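Chapter 4
Planning and Paying for Handling Equipment
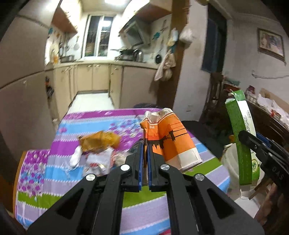

Start with the job, then the money. Most first budgets go the other way round and that's why they get torn up by February.

By the end of this chapter you should be able to write a needs list, split a price into its real parts, and defend both to someone who would rather buy a new van.

4.1 What does it have to pick up?

Sounds simple. Isn't. Clifford Kowalchuk ran purchasing for the Studasska trial, household tidying and light packing, and his first needs list had one line on it: "boxes and cartons". The quotes came back fast, and cheap. Then someone asked what happens when a carton is crumpled at the top. Or when the thing next to it is a plastic wrapper, or a tissue, or a bag with nothing in it. Stiff things and floppy things want different finger pads, sometimes a different gripper altogether. Different price too.

So, write down the objects. The ugly ones first. Then the surfaces they sit on; a bedspread gives under the fingers, a countertop doesnt. Then the room. Narrow kitchens and doorways rule out a lot of wheeled bases before you get to cost at all.

4.2 The sticker price and the rest of it

A hand-held gripper is the cheap way in. A person does the moving, the tool does the gripping, and you find out which objects give trouble before paying for an arm. Kowalchuk budgeted for 2 and treated them as a planning expense, seperate from the capital request. Good habit. Keep it.

Spare pads were the line he missed. $602 in the first year, none of it planned. Not a huge sum, but it came out of training, and the training got cut to 4 hours when 8 had been promised to the staff.

Things that belong in the budget and often aren't:
Pads, fingers, screws, anything that wears
Freight and duty
Staff time, including yours
Somewhere to store it all

4.3 Lease, buy, or wait

Debashish Dissanayake, planning the same sort of job at Clondismont, leased from Lavberg and wrote the return date on the front of the file. His reasoning is worked through in full at the end of the chapter, next to the Kozma quote he turned down. Read both before trying the worksheet. Pencil, not pen. The numbers will move.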